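Asunto: Re: [fisio-mano] Férula nocturna y rigidez del pulgar

Salim Urio escribió:
> Paciente con rizartrosis, 12 semanas con la férula Batico.
> Refiere menos dolor nocturno, pero la apertura de la primera
> comisura sigue limitada. ¿Mantenéis la férula o pasáis ya a carga?

Salim:

En Randari la retiramos de noche a partir de la semana 12 si el dolor en reposo ha cedido. La de día la dejamos solo para tareas de fuerza. Antes de cargar, masaje del aductor y del primer interóseo dorsal, 15 minutos, con calor previo. Si el aductor sigue acortado, el ejercicio activo rinde poco. 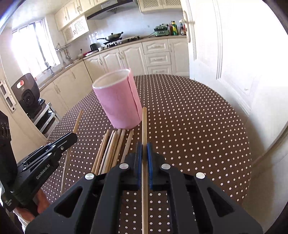

Palillo y vaso rosa sobre la mesa.

Para la progresión usamos isométricos de abducción al 40 % del máximo, sin dolor durante ni después. La pinza lateral se deja para el final. Conviene medir la comisura siempre en la misma posición de muñeca; en la hoja de Mfaume ese dato no figura y hay que anotarlo a mano.

El protocolo completo está en el archivo de la lista, mensaje 1053. La versión de mayo corrige la tabla de cargas.

Un saludo,
Trilturbridge, unidad de mano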